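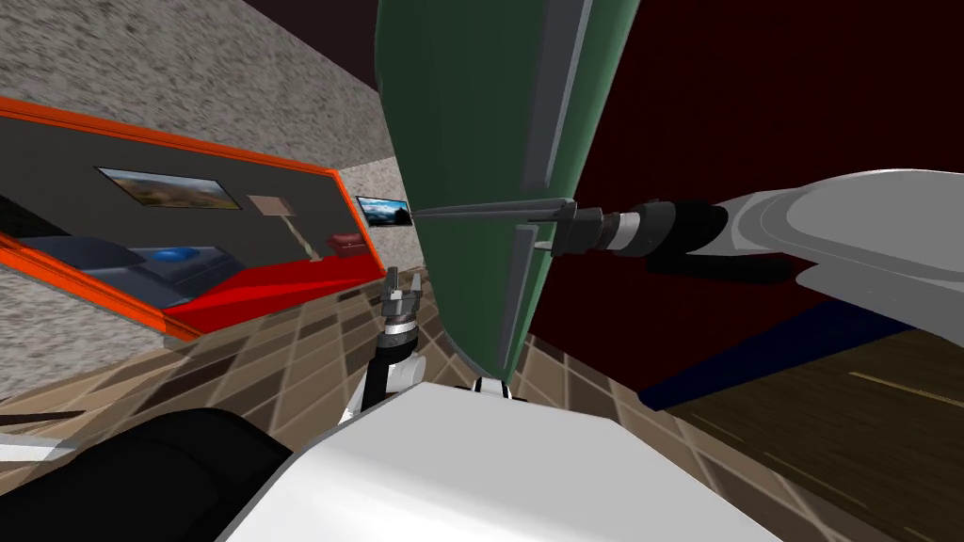
Gripper slides off the fridge handle in the Skonwood house cell

Forum: Simulation and Virtual Cells
Started by dalisay_l, February 18, 2022

dalisay_l

I look after the kitchen cell for our two-arm robot, Gustau. It's a virtual cell, the Skonwood house model with the tiled floor and the green fridge. The job is simple on paper: drive up, put the right gripper on the fridge handle, close, pull the door, let go.

Since I moved the cell to the new version of the simulator the pull doesn't work. The fingers reach the handle and close, the motor current goes up as it should, and when the arm starts back the fingers slide down and come off. The door moves a little and swings shut again. Sometimes the fingers end up flat on the door and the whole arm shakes until the watchdog stops it.

Settings as of this morning:

Control rate: 200 Hz
Contact stiffness: 4,000
Finger friction: factory value from the robot file
Door hinge damping: whatever came with the house
Arm controller: Ultine, position mode, right and left arms both on

The robot file is the same one I used in January and it worked then. I have restarted everything more than once. Is there a setting in the new version that changes how contacts are handled? Lovely

benchvise

Raise the finger friction. The factory value is for bare metal fingers and that fridge handle is long and easy to slide along. I doubled mine on a drawer cell and never had a slip again.

Also check that the watchdog isn't set too tight. Shaking for half a second on first contact is normal with position mode.

tomcat_cell

I'd leave friction alone for now. If the robot file didn't change and it worked in January, then friction isn't what broke it. Did the house file change? The new version reimports the house when you first open it, and it makes its own collision shapes if it can't find the old ones.

Turn on the collision shape display and look at the handle. If there's a solid block between the handle and the door, the fingers have nowhere to go and they are only pinching the outside edge.

benchvise

She said the fingers close and the current goes up. If there were a block in there the fingers would never close that far.

tomcat_cell

They'd close on the block. The current would go up just the same.

dalisay_l

Tried both.

Friction doubled: it holds a bit longer and then slips in the same place. The shaking is worse.

Collision display: I can't find it in the new menus. It used to be under View. Where did it go?

tomcat_cell

Physics panel, then Debug, then Shapes. It only draws them while the simulation is paused, so pause first or you'll think it's broken.

dalisay_l

Found it, thanks. The handle and the upper door are one shape now. There's no gap behind the handle at all. The lower door is the same.

So that's half an answer. How do I get the old shapes back? I don't have the January house file, only the robot file. I know, I should have kept both.

benchvise

OK, I was wrong about the block.

You can split it by hand. Select the door, Remove Collision, then add a flat box for the door panel and a thin capsule for the handle, plus two short ones for the handle mounts. Takes ten minutes. Don't use the automatic split, it gives you dozens of little pieces and your simulation will crawl.

tomcat_cell

Automatic split is fine if you cap the number of pieces. I use it on everything in the kitchen. Drawing capsules by hand works until somebody swaps the fridge and then you get to do it again.

benchvise

Who swaps the fridge? It's one cell with one fridge in it. By hand you know exactly what you've got.

tan_user

Jumping in as I have the same house, with the Tan base under a different arm. I did the capsules by hand and it worked, but make the capsule slightly thinner than the handle you see. If it is the same width as the visible handle, the finger pads touch it early and you'll get a push sideways before the grip is closed.

dalisay_l

Did it by hand for the upper door, with the thinner capsule. Much better. The grip closes behind the handle now and the first part of the pull is clean. I put friction back to the factory value and the shaking has stopped.

Still one thing wrong. The approach comes in a little to one side, and always the same side. If I jog the wrist over by hand before closing, the pull works all the way. If I let it run by itself, one finger lands on the handle and the other on the door. Where would that come from? The arm calibration was fine.

benchvise

Wrist zero. Run the zero routine on the right arm and save it to the robot file.

dalisay_l

Ran it. It reports no change.

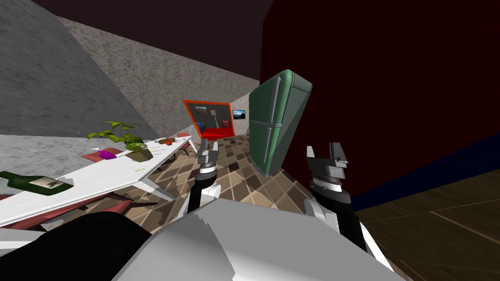
Rakiya Chukwu
Cell integration lead, Ultine users section

Lovely, I run the same house with the same fridge, so I can compare with my own head view. Fridge ahead on the tile, handle on the left edge of the doors, right gripper open and to the right of the fridge. The picture leans a lot on mine, with the walls and the floor on a slant, and I expect yours does too.

The lean is fine as long as the controller has been told about it. Ultine takes the handle position from the head view and turns it into arm coordinates using the head mount angles in the robot file. When the new version opens an older robot file, it keeps pitch and yaw and drops roll to zero with no warning. The picture looks the same as before, because the picture comes from the real mount in the model. Only the conversion is wrong. You then get a target that is off to one side, and more off the further away the handle is.

What to check:

Open the robot file and find the head mount block. If roll says 0 and the head view leans, there's your offset.

Put the roll back. Copy it from the model tree, under the head link, and paste the full value. Don't round it.

Save, close the simulator completely, and open it again. A reset isn't enough, as the controller reads the mount only at startup.

Test on something that doesn't move before you go back to the fridge. I touch the near edge of the white table with the fingertips of the left gripper, slow speed. Move the wine bottle first or put it somewhere you won't hit it. A bottle lying on its side rolls a long way on that tabletop.

Then do the fridge handle at slow speed with the right arm, closing only. No pull until you've looked at both fingers.

On the collision shapes I side with benchvise for this cell. Hand drawn, and keep the file.

tomcat_cell

Roll dropping to zero is a nasty one. Is it in the release notes?

Rakiya Chukwu

One line, under file format changes. It says "mount angles simplified."

benchvise

Why not level the head and be done with it? I've never understood running with the view on a slant. Everything is harder to read for the person at the desk.

Rakiya Chukwu

You could. I don't, for two reasons. With the mount level, the robot's own white body panel takes up more of my view when both arms are forward, at least with the neck I have fitted. And our saved approaches were all made with the current mount. If I level it I have to redo them. For a brand new cell I'd think about it.

benchvise

Fair enough for yours. For hers I'd still level it. One fridge, one approach, and a new person can look at the screen and tell which way is up.

tan_user

I leveled mine and had to redo the left arm rest pose, as it was sitting in front of the thing I wanted to look at. So it isn't free. It was an afternoon's work.

dalisay_l

Roll was 0 in my file. In the model tree it was not 0, by a lot. I pasted it in, restarted the whole thing, and did the table edge test at slow speed. The left fingertips landed on the edge. Then the fridge handle, closing only, and both fingers went behind it.

Full pull after that: the door opened all the way, three runs in a row. I'm leaving the head where it is for now. I have saved approaches too, not many, but I don't want to touch them this week.

Next question, while you are all here. How long do you let the cell run before you check it again? We want it going overnight.

tomcat_cell

I stop every 900 cycles, pause, and look at the finger gap with the gripper commanded closed. If it shows anything other than zero, reset the gripper joint. It drifts in long runs because the finger joints are coupled and the small errors add up.

benchvise

Every 900 is too often for a virtual cell. Nothing wears. I let it run all night and check in the morning.

tomcat_cell

Nothing wears, but it drifts. I had a whole night thrown out because one finger was leading the other from early on and I didn't look until breakfast. The check can be scripted, it costs you a few seconds.

Rakiya Chukwu

Script it. Also log the contact force on the right gripper and set it to stop on a high reading, separate from the watchdog. The watchdog only sees shaking. A finger pressing steadily on the door won't trip it.

If you drop the control rate to save time overnight, don't. At anything under 200 the grip starts to buzz with stiffness at 4,000. Lower the stiffness first if you must.

dalisay_l

Understood. I'll script the finger gap check at 900 and add the force stop. Rate stays where it is.

I've put the robot file and the house file in one folder now, with a text note that has the head roll, the capsule sizes and the version number. benchvise, can you tell me what you use for the hinge damping? The door closes faster than I'd like when the gripper lets go, and I haven't touched the lower door yet.

benchvise

I'll look it up on Monday when I'm at that machine. From memory it's higher than the house default. Raise it in small steps, and redo the pull at slow speed each time.

dalisay_l

Will do. Lower door shapes are next on my list, I'll post here if it slips again.

21 replies in this thread – log in to reply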